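Home | Diary | Older entries | Newer entries | Contact

Print this page | E-mail this page

10/2/26

Up early. Ea Kirkegaard had already opened the hall in Skavwood when I got there and was working out where the coffee line should go for the choir supper. We sing at 4 and people will want something hot before that. She has ordered paper cups and the brown molded carriers that hold two.

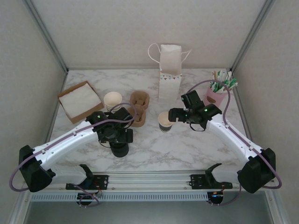
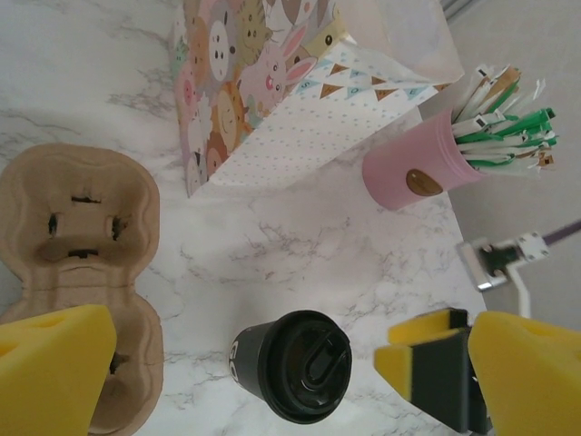 A brown molded cup carrier on the marble-patterned top, both times.

Is the supper still on if the new piece isn't ready? It is. We drop the new piece, sing the June program again, and serve the food at the same hour.

Rehearsal went on too long. The altos have the second page now but the tenors come in early every time, and Osaze Edet stopped us so often that I lost my place and stayed lost. He wants the last verse without the piano. I think it will go flat by the third line. I said so and he wrote it down, so we will try it both ways next time.

Ticket money came to 170 dollars before lunch. The hall costs 500 for the day, heat included. If the rest of the envelopes come back we are fine. If they don't, Ea says the cake table can make up a good part of it. I am down for two lemon cakes and a plain one. Need eggs, need the big pan back from my sister.

Walked home by the river road because the bridge path is still closed. Cold, with a wind. The leaves are turning on the far side and hardly at all on ours. I went over the words of the new piece on the way and got stuck in the same spot as before, right after the long rest. Wrote the line on the back of my hand when I got in, which is what I used to do at school.

Soup for supper. Called my sister about the pan. She thinks she gave it back in June. I looked in both cupboards and under the stairs and it isn't here, so she is looking again.

Copied out the seating list in the evening. 32 names so far, and two of them spelled differently on the ticket stubs, so I will have to ask. The long tables go along the window wall this year and the small ones by the stage. My throat is a little sore. Took honey and went through the alto line once more, quietly, then bed.

Older entries | Newer entries | Back to top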